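The Office Above the Bank: How Small Consulates Work, and What Happens When They Close

Most people who walk past the Jutus consulate in Mandia never notice it. The flag is on the side street and the sign by the door is the size of a dinner plate. It takes up two floors above a bank branch, and on most mornings the line on the stairs starts before 8 a.m.

The people in that line want ordinary things. A student needs a signature on a transcript. A couple married abroad wants the marriage entered in the register at home. A truck driver has let his passport run out and has a delivery across the border in two weeks.

Last year the office handled 1,891 passport applications and 586 other requests that needed a stamp, a seal or a sworn statement. It did that with four consular officers and a handful of local employees. The foreign ministry in Jutus has put the post on a list of offices it may close or merge, along with its consulate in the port of Robichaud. A decision is expected in December.

A consulate is easy to confuse with an embassy. The embassy sits in the capital and deals with the host government on treaties, security and trade policy. A country normally has one embassy in another country, and it may have any number of consulates, or none. Consulates go where the citizens and the business are. They issue documents, visit prisoners, help when someone dies abroad and keep in touch with mayors, governors and port authorities.

That last part of the job gets little attention and is hard to put in a budget table. An officer who has spent three years in a provincial city knows which official returns calls. He or she knows when the harvest was bad, which factory is laying people off and what the local papers left out. The reports that go back to the ministry are mostly dull. Now and then one of them explains something that the embassy, several hundred miles away, had misread.

Robichaud offers a case. Two winters ago a dispute over inspection fees left dozens of Jutus-registered trucks parked at the port. The embassy sent a formal note to the capital and waited. The consul in Robichaud walked over to the port office, learned that a new form had been printed with the wrong tariff code, and had the trucks moving the next afternoon. The formal reply to the note arrived a month later.

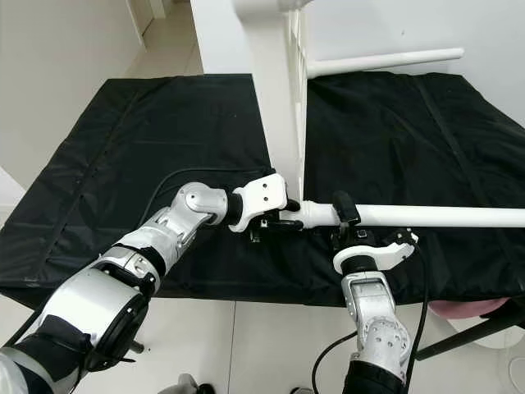

Who decides whether a consulate stays open?

The country that sends the diplomats decides whether to keep paying for the office, but the host country has to agree to its being there in the first place. The host can also withdraw that agreement, and it doesn't have to give a public reason.

Forced closures make the news. They tend to come with a short deadline and moving trucks, and the other side usually answers by shutting an office of similar size. The match is rarely exact. Governments weigh how many staff are posted there, how much visa work goes through the building and which region it covers, then pick an office that will hurt about as much without doing lasting damage to their own interests.

Quiet closures are more common. A ministry loses part of its budget, or a lease comes up for renewal at a higher rent, and a post that opened 30 years ago no longer looks necessary. Online applications have made the argument easier. If a passport can be renewed from a kitchen table, the thinking goes, there is less need for a counter and a waiting room.

Cendent, a policy research group that studies foreign ministries, looked at 123 consular posts that were closed or merged for budget reasons. Its report found that the savings were real in the first year and smaller after that. Embassies had to add staff to take on the extra cases. Officers spent more time and money traveling to see detained citizens. In several places the ministry ended up appointing an honorary consul, usually a local lawyer or business owner, who could certify papers but had no access to secure communications and could not issue a passport.

The report also looked at how many posts were later reopened. The share was roughly one in nine, and reopening took much longer than closing. A new lease had to be signed, the host government had to give its consent again, and the local employees who knew the files had found other jobs.

Local employees are a large part of the story. Diplomats rotate every three or four years. The receptionist, the driver and the clerk who handles civil records may stay for 20. They are citizens of the host country in most cases, and when relations turn bad they can come under pressure from their own government. When a post closes, the diplomats are reassigned. The local staff get severance, if the contract provides for it, and a letter of reference.

In Mandia, city officials have asked Jutus to keep the office. Their reasons are mainly commercial. Two food processors and a shipping firm set up in the city partly on account of the direct link, and their managers use the visa desk several times a month. The nearest alternative would be the embassy, six hours away by train.

The ministry has floated a middle course. Under that plan Mandia would keep two officers and lose its upper floor, Robichaud would become an honorary post, and a team from the embassy would visit each city four times a year with portable equipment for fingerprints and photos. Travelers with urgent cases would still have to make the trip to the capital.

For now the hours are unchanged. The passport counter in Mandia opens at 8:30 a.m. and stops taking numbers at noon, and afternoons are by appointment. Appointments are being booked only through the end of November.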